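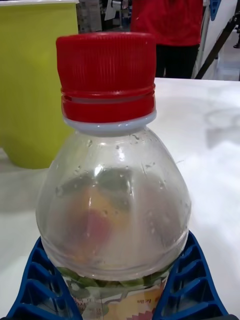 The Night Before the Thousand

Tassanee Boonchu loved the fingers best. Other people at Skusness fell for the arm or the software, but she could talk through a whole lunch about soft ribbed fingers and how they folded themselves around whatever you gave them. Push on the inner wall and the tip curls in toward you. What a thing!

"Left one's lazy," said Adelino Godinho, squinting at the monitor.

"It is not lazy. It's tired."

The counter on the cell read 1,202 grips since the last change, and the run for Özkan called for 1,000 more by morning. She closed the gripper on the bottle again and they both leaned in to watch the wrist view. Red cap, neck ring, the fingers coming up on either side of the shoulder. She lifted. At the top of the move the bottle turned a hair, just enough to swing the seam of the label.

"There!" she said, delighted. "Did you see that?"

"You're happy about it?"

"I'm happy I saw it."

They set the bottle down, cut the air and locked out the arm. The left finger came away with two screws, and she ran her thumb down the cross-ribs, one after another, until she felt it – a split near the root, so fine that it only opened when she bent the wall backward. She made Adelino feel it too. He said he couldn't, then he said oh.

The spares lived in a drawer marked Tenitz, for reasons older than either of them. She changed both fingers, never one alone, and wiped the pads with alcohol. Adelino held the little torque driver as if it might go off.

"Until it clicks," she said. "Then stop. Stop!"

He stopped. She closed the new pair on a strip of paper and tugged, left side, right side, and the drag felt the same. Then she taught the grip point again, 9 millimeters lower than before, and wrote it in the book under 1st November.

They ran 30 slow cycles with the door interlocked. Adelino had meant to go home after the fifth. At the twelfth he pulled over a stool.

"Can I do the next set?" he asked. "When these wear out?"

She slid the book across to him, and the pen with it.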